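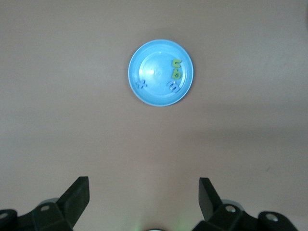
The Last Bus to Lallholm

Barry Bunting had driven the number 21 between Fukbridge and Lallholm for so many years that he no longer saw the road so much as felt it, the way you feel for the light switch in your own kitchen. He knew where the hedge leaned out at Crabtree corner, and he knew, or thought he knew, everybody who was likely to be standing behind it with their arm out on a wet February night.

So the man with the cello was a surprise.

"Does this go to the sea?" the man asked, when he had got himself and the great black case up the step, which took a while, and a bit of pushing from Mrs Tendis in the front seat.

"It goes to Lallholm," said Barry, "and the sea's just the other side of the chip shop, so I suppose it does, yes. Two pounds 10, please, and nothing for your friend."

The man laughed and said his name was Tsutomu Yoshida, and that he was playing at the chapel in the morning for a wedding. He had been told to change at Fukbridge and had then stood for an hour at the wrong stop, reading the same poster for a jumble sale until he could have recited it.

Well, you can't have that sort of thing on your conscience. Barry turned the heater up (it only had the one setting, really, but he turned the knob) and Mrs Tendis found a barley sugar in the bottom of her bag and picked the fluff off it. Somewhere past the quarry she asked whether he might play them something, seeing as there was only her and the Pollard boy aboard, and the boy was asleep.

"On a bus?" said Mr Yoshida.

"I could stop at Crabtree," said Barry. "We're four minutes early, and I'm supposed to wait there anyway."

He pulled in by the hedge and switched off the engine. The rain went on ticking at the roof. Mr Yoshida sat sideways across the back seat with his elbow nearly through the window and played something slow that Barry had never heard before, and the Pollard boy woke up and kept very still.

They left Crabtree nine minutes late. Barry wrote "sheep" on his sheet.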